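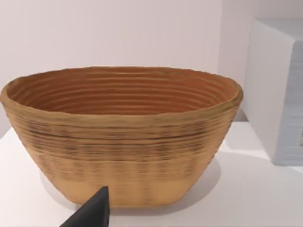
Skamdale Household Baking Survey: Data Card

Version and maintenance
This release is version 2 of the survey. It is maintained by Mi-kyung Nam at the Achterberg Centre for Domestic Food Studies. The first version remains available on request, but should not be merged with this one, as household identifiers were reassigned in January.

Contents
The dataset holds baking diaries from 200 households in the Skamdale district. Each diary covers 5 consecutive weeks. Entries record flour type, hydration, proofing time, oven setting and the fate of the finished loaf (eaten, frozen, given away or discarded). Free-text remarks are supplied as written, in the original spelling.

File layout
diaries.csv: one row per bake
households.csv: one row per household
remarks.txt: free-text remarks, keyed by bake identifier

Units
Weights are in grams and temperatures in degrees Celsius. Where a participant reported cups, the figure was converted using the metric cup and the flag cup_conv was set to 1. Flour colour is self-reported.

Known limitations
Sourdough bakers are over-represented. Overnight proofs begun before midnight are sometimes entered under the following date. Gas and electric ovens are not distinguished in the first week of entries.

Licence and citation
The data may be used for non-commercial research. Please cite Nam and Jääskeläinen, Skamdale Household Baking Survey, version 2. Requests for commercial use should be directed to Aino Jääskeläinen at the Centre.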